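Bloxham Room Refit and Table Activities
Progress report to the Mullar Fund, grant reference 3801
Prepared by Poppy Tapley, reviewed by Colin Stockdale
January 23, 2022

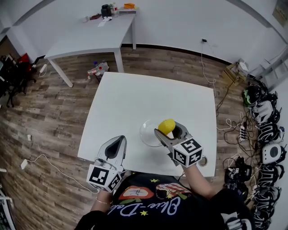 Fig. 1. Square table in use, with glass bowl and yellow lemon-shaped item. Long table against the back wall.

1. Summary

The room at Bloxham is in use. Furniture and flooring are complete. Storage is behind the plan agreed in May and is the main item carried into the next period. Spending is within the grant, and no change to the total is requested.

2. Furniture

The layout uses a square table for the activity itself and a longer one behind it for items waiting their turn. Both are white. The long table stands on four legs against the back wall, which leaves the floor between the two tables open for a person to pass with a full tray.

The original plan had the two tables pushed together as a single surface. This was tried in the first week and dropped. Items set aside at the back drifted forward into the working area, and sessions had to stop while they were sorted. Separating the tables cost nothing and will be kept.

The supplier, Ivon, replaced one table top that arrived with a chipped corner. The replacement was fitted at no charge. Ivon has also been asked to quote for felt pads, as the present feet mark the floor when a table is dragged.

3. Floor and walls

The wood-look planks in gray and brown tones are down across the room. One joint near the door lifted slightly and has been pressed back and re-glued. It will be checked again before the final report. The walls are white, as specified. The second coat of paint was applied before the furniture came in.

The outlet on the back wall is in service. The black cable at present hangs down the wall to the right of the long table. Clips for it are on the order for the next period.

4. Table activities

Activities are short and use household objects. The bowl task is the one run most often: an item is picked up, moved over a clear glass bowl and put in, then taken out again for the next turn. Fruit shapes are preferred to blocks, as they do not sit flat and call for a more careful hold.

Glass was kept for the bowl after a comparison with a plastic one supplied by Skirkico. The plastic bowl slid when touched at the rim. The glass bowl is heavier and stays where it is put — a point worth recording for anyone repeating the work elsewhere. Breakage to date is nil.

The bowl is placed near the centre of the square table at the start of each session. Starting positions for the other items are left to whoever is running the session and are written on the log sheet. Log sheets for the period are complete apart from two, where the finishing time was not entered.

5. Storage and tidiness

This part of the work is not yet satisfactory. Items are still kept on the far end of the long table, including a flat white box, a small clear bottle and a dark cylindrical container. Smaller loose pieces collect near the middle. A clear plastic bag of items is kept on the floor beneath.

The shelf unit that should take all of this was ordered from Skirkico and has been put back twice by the supplier. If no firm delivery date is given by the end of the month, the order will be cancelled and lidded boxes bought locally. The boxes would fit under the long table and would cost less than the shelf.

6. Budget

The furniture line is closed with 8 pounds unspent. The storage line of 2000 pounds has not been drawn on. We ask that it be carried forward in full. Flooring was paid on completion and the invoice is attached to the copy held by the Fund.

7. Next period

Obtain a delivery date for the shelf unit or cancel the order.
Clip the cable to the back wall.
Clear the far end of the long table once storage is in.
Fit felt pads to both tables — subject to the quote from Ivon.
Recheck the floor joint near the door.

Contact: Poppy Tapley, Bloxham project office | © Bloxham Room Project | Back to top

Related reports
Bloxham: start-up report and room plan
Bloxham: notes on flooring and paint
Mullar Fund: guidance on carrying forward unspent lines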